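4.2 Open-Day Demonstration of the Desktop Disassembly Cell

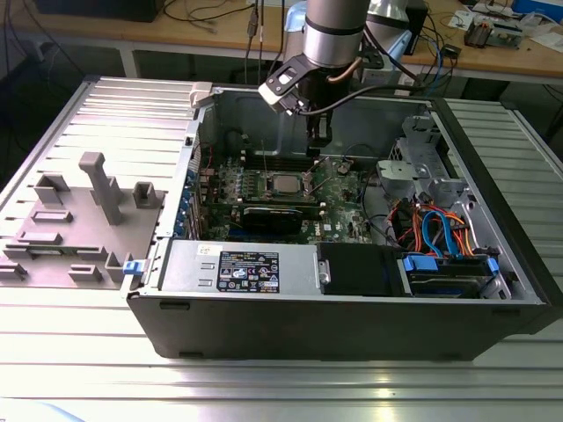
Figure 3. Desktop disassembly cell with the side panel and CPU cooler removed from the case. The two-finger gripper is above the motherboard.

The cell was shown to outside visitors during the January open day at the Isham laboratory. The purpose of the session was to observe how the task planner developed in the Rivby project behaves when it is run repeatedly in front of an audience, with interruptions for questions and without access to the full set of recovery tools used during development. Visitors were admitted in groups of 8, and each group saw one complete run followed by a short discussion. A total of 40 visitors attended.

The workpiece was a Dell tower computer laid on its side on a slotted aluminum table, so that all internal parts could be approached from above (Figure 3). A gray 3D-printed fixture plate was placed on the table to the left of the case. The plate carries a set of raised holders and guides, and its pose relative to the robot base was measured once before the first run and was not updated during the day.

Each run began from the same starting state and covered two operations: unplugging a data cable from the hard drive and releasing the drive carrier. The carrier is held by two blue plastic clips, both of which can be reached from above. The data cables are bright blue and contrast well with the gray metal of the case, but they share the space beneath the drive cage with orange, red and black wiring. Segmentation of a single cable in this region remains the weakest part of the perception pipeline, as reported in Section 3.4.

Grasp poses were generated by the Okeo planner and checked for collision against a simplified model of the case. The model includes the outer shell, the power supply and the drive cage. It does not include cables. Contact between the fingers and loose wiring was therefore possible and was handled only by a force limit at the wrist. When the limit was exceeded, the arm withdrew along its approach direction and requested a new pose. No more than 2 such requests were allowed per operation before control passed to the operator.

Visitors from Navarro, an electronics recycling firm, noted that towers arriving at their site are often dented and that a clip may already be broken. The present planner assumes intact clips. They also asked whether the fixture plate would have to be printed again for each case model. The holders are specific to the tools and parts used in this task, and changing to another case would require a new layout but not a new base plate.

The wrist force log and planner output from the session were retained and are used in the failure analysis in Section 5.

Rivby Project Technical Papers | Contact: Isham laboratory office | All rights reserved | Back to top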